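Pernbridge 布料处理仿真数据集 说明文档(README)

版本 2,更新于 2023年9月6日,星期三 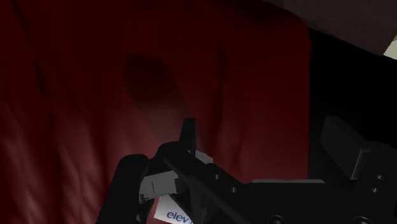 我们做这份数据的起因在洗涤车间,不在实验室。Pernbridge 的洗涤厂给酒店和餐厅洗台布、床单和窗帘,布料从烘干机出来以后,要有人一件一件地从推车里拿起来,找到角,抖开,再送进熨平机。这个工位我们内部叫“上料位”。从今年 6 月开始,厂里在上料位旁边试用机械臂,用来做第一个动作:抓住布料,提起来,交给人。本数据集就是为训练这个动作的模型准备的。

我的中文不是母语,文档里如果有说法不自然的地方,请多包涵,也欢迎在问题列表里指出。英文版由 Tsang 小组维护,两个版本内容冲突时,以英文版的字段定义为准,以本版的车间说明为准。

一、名称和来源

数据集名称:Tito
维护方:Iltier 自动化组
使用场地:Pernbridge 洗涤厂,二号车间
数据性质:全部为计算机仿真渲染,没有真实照片,也没有员工的影像

Tito 本来是上料位那台试验机的名字,员工先这样叫,后来数据集也跟着用了。所以在旧的会议记录里看到“Tito 停了”,意思是机器停了,和下载服务器没有关系。

二、内容

当前版本有 54 个布料场景,分成 12 个任务组。每个任务组对应上料位的一种情况,例如布料垂挂、布料堆叠、布料贴在侧壁上、两件布料缠在一起。每个场景包含以下内容:

视频序列,视角固定在夹爪后方
夹爪开合的数值,每一步一个
末端位置和姿态
任务的文字指令,中文和英文各一条
结果标记:成功、失败、中止

“中止”是第二版新加的。第一版只有成功和失败,后来我们发现很多序列两个都不是:夹爪已经到了布料前面,但是控制程序判断不应该夹,于是退回。在车间里这种情况很常见,而且是好的行为,所以我们把它单独标出来。请不要在训练之前把它合并到“失败”里面。

三、为什么选布料

厂里原来的想法是先自动化搬运推车。推车是硬的,形状固定,技术上容易得多。但是在 6 月的座谈会上,上料位的员工说推车不是他们最累的部分。最累的是弯腰到车底拿布,同一个动作重复一整个班,腰和手腕都受不了。我们听了以后改了计划。这个改变让项目晚了很久,但我认为是对的。

布料对机器来说比较难。深色布的褶皱在阴影里几乎看不出来,夹爪自己的影子也会落在布面上,模型有时候把影子的边当成布的边。所以仿真里我们特意让光线不均匀,有的场景上面很暗、下面较亮,和车间里灯的位置比较接近。颜色方面,红色和深红色的台布占比偏高,这是因为餐厅客户的订单多,不代表一般洗涤厂的情况。

四、对工作岗位的影响

这一节在一般的数据说明里可能没有。厂方和员工代表都要求写,我们也同意写。

试用之前,上料位每班 2 个人,一个拿布,一个对角送机。试用以后仍然是 2 个人。变化在于内容:拿布的人现在大部分时间站在机械臂旁边,接过提起来的布,找角,交给下一个人;机器夹不到或者中止的时候,他用手去拿。弯腰少了,这一点大家都承认。

但是也有变差的地方,我按员工的说法记在下面。

节奏是机器的,不是自己的。以前可以快一阵慢一阵,顺便说几句话,现在布料按固定的间隔过来。为此我们在第三周加了一个脚踏开关,踩住就暂停,不记录原因,不计入个人统计。

注意力更累。手闲下来,眼睛闲不下来。有员工说下班以后腰不疼了,头疼。这个问题目前没有解决,只是把轮换时间缩短了。

经验变得看不见。老员工一摸就知道布有没有干透,没干透的会挑出来。机器不挑。所以现在由接布的人来判断,操作规程也补写了这一条。以前这件事从来没有写进规程,大家都以为是理所当然的。

工资等级没有因为试用而调低。会操作脚踏开关和复位程序的员工,是否应该算更高一级,厂方和员工代表还在谈,本文档不能代替他们下结论。

五、可以用来做什么

训练或者评估布料抓取策略
研究遮挡和阴影条件下的布料边缘识别
给新员工做培训时说明机器“看到”的是什么,这个用途是员工自己提出来的,效果比我们做的幻灯片好

六、不可以用来做什么

不可以用来估算一个班次需要多少人。仿真里的速度和车间的速度没有对应关系,曾经有人拿仿真的节拍去算人数,算出来的结果是错的。
不可以用来评价员工的动作快慢。数据里没有任何人的动作,也不应该拿来和人比较。
不可以在没有安全围栏和急停的情况下,把训练出来的模型直接放到有人的工位上。

七、已知问题

布料的重量偏轻。湿布没有建模,所有布料都按烘干后的参数计算。
夹爪挡住视野的情况很多,近距离时布料下半部分常常看不全。我们没有删除这些序列,真实的相机也装在差不多的位置。
背景物体上的文字有时只露出一部分,请不要把它当作标签使用。
第 69 号反馈:某些场景里布料会穿过侧壁。已经确认,还没有修好。受影响的场景在清单文件里标了星号。

八、使用方法

下载以后先读清单文件,再解压各任务组。每个任务组是独立的,可以只下载需要的部分。训练集和测试集已经按场景分好,请不要按帧重新打乱,同一个场景的相邻帧非常像,打乱以后测试结果会偏高。

如果只是想看看数据的样子,下载“布料垂挂”这一组就够了,文件最小。

九、版本变化

第一版:只有成功和失败两种标记,文字指令只有英文。
第二版:增加“中止”标记,增加中文指令,重新检查了夹爪开合的数值,补写第四节。

中文指令是请上料位的员工一起改的。原来我翻译成“抓取织物上缘”,他们说没有人这样讲话,改成了“从上面把布夹起来”。两种说法都保留在文件里,字段名不同,默认使用后一种。

十、许可和联系

研究和教学可以免费使用,请注明数据集名称和版本。商业使用请先联系 Iltier 自动化组。如果您准备在自己的工厂里做类似的试用,我们可以提供座谈会的提纲和脚踏开关的接线图,请在问题列表里留言,标题写“车间资料”,一般一周以内会回复。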